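Paper Records and Lost Time at a Small Furniture Repair Shop
Student project report, second year
Funmilayo Nnaji

My placement was at Joltumley, a repair shop with 6 staff. I started in December and looked at how job cards were stored and found again. 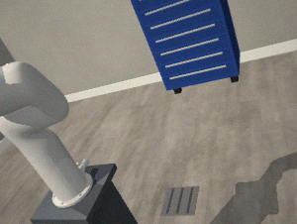
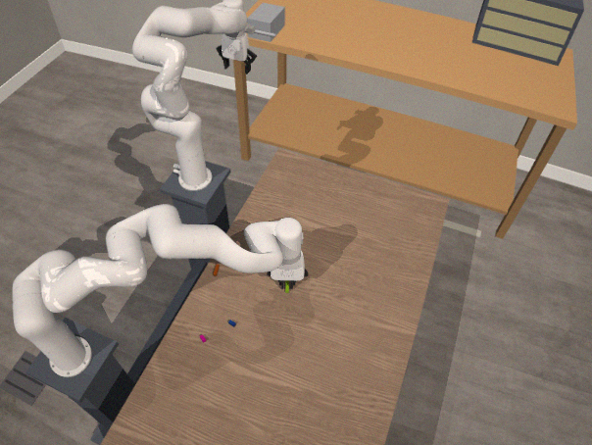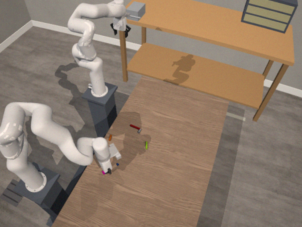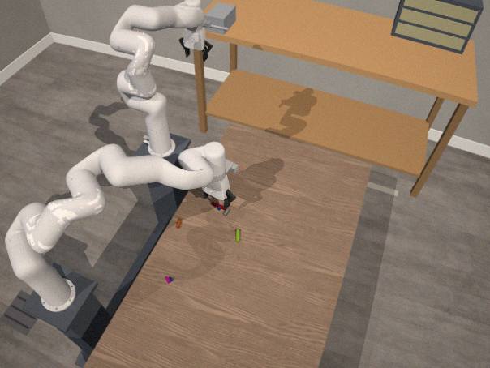
Job cards at Joltumley are filed by customer surname. That worked while the shop had few repeat customers, but there are now 2000 cards and many belong to landlords with several addresses. Staff often open the wrong drawer first. A tall cabinet like the blue one, with a long handle across each drawer and only a faint seam between one drawer and the next, makes this easy to do when every front looks the same. I put coloured labels on the fronts and sorted the landlord cards by street — Mrs Lapiņa in the office had asked for this before.

I then timed 85 searches under each system. The street order was quicker for landlords and made no difference for private customers. Two cards were never found. The shop is keeping the labels. Moving the old cards onto a computer was outside my project.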